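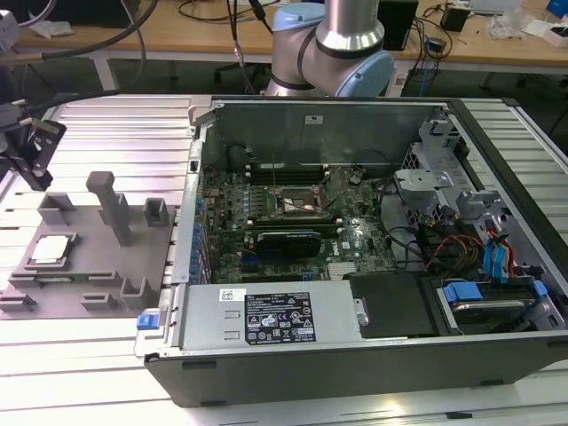

Handout 2 – Notes from the demonstration visit
Module: Introduction to Robot Manipulation
Prepared by Humaira Minhas

These notes are for all students of the module, also for those who could not join the visit in April. Please read them before the practical session, because the lab sheet uses the same words.

1. Where we went

We visited the Traltden workshop, where the group of Zarmeena Hayat works on robot assembly and disassembly of used electronics. Their project has the name Plustarance. We were 20 students and the demonstration took the whole morning. Aqeel Jadoon was at the robot and Rohani Harahap explained the control side on a second screen.

2. The task

The task of the day was to place a processor (CPU) into the socket of a desktop computer. The computer is a Dell tower laid on its side on a slotted aluminium table, with the side panel taken off. The socket on the green motherboard is empty, and the CPU waits on a grey 3D-printed fixture to the left of the case. The robot should pick the CPU from the fixture, carry it over the wall of the case and put it down in the socket. After this the metal retention frame must be closed and the lever pressed down.

For a person with some practice this is a small job. For the robot it is difficult for several reasons, and Zarmeena Hayat asked us to find them before she told us hers. The group's list was as follows.

– The CPU is thin and must be held by its edges. If the fingers go too low, they touch the fixture.
– The contact area in the socket is delicate. A wrong push can bend the contacts, and then the board is lost.
– The case has walls, and inside it there are cables and other parts near the path. The gripper cannot come from every direction.
– The metal heat spreader reflects the lamps of the room, and the vision program then finds an edge where there is no edge.

3. The fixture

Many of us first looked only at the arm, but a large part of the talk was about the fixture. It is printed in the workshop, with raised blocks and slots, and it is fixed in a known position relative to the table. So the robot does not need to search for the CPU at the start. Rohani Harahap said that the present design is version 8, and that the older ones were changed mostly after failed picks. A cheap printed part can save much work in the software. Please remember this when you plan your own project.

4. How the insertion is done

The movement has 2 phases. In the first phase the arm follows planned positions and moves quite fast. In the second phase, close to the socket, it moves slowly and listens to the force at the wrist. If the force grows too early, the arm goes up a little, shifts to the side and tries again. We have called this "compliant motion" in the lecture (see the notes on force control).

Aqeel Jadoon also showed us how he records the attempts. The group wants to collect 2000 of them, good and bad together. The bad ones are kept on purpose, as the learning program needs to see how a failure begins.

5. Questions from the group

Maiara Falcão asked if the robot could also remove the hard drive. The answer was yes in principle: in this case the drive sits on blue rails in a bay, but two hands would be more comfortable, and the cables must be unplugged first.

Another question was about the closing of the lever. This step is still done by hand. The lever needs more force than the insertion, and the group does not want to mix both in one program yet.

6. For the practical session

Read sections 2 and 4 again. Then write half a page on the following: which errors in the position of the CPU can the slow phase correct, and which errors must be solved before it, by the fixture or by the camera? Make a simple drawing of the socket and the gripper fingers from the side. Hand-drawn is fine.

Bring your page to the lab, we will start from it. Closed shoes are needed and long hair must be tied back.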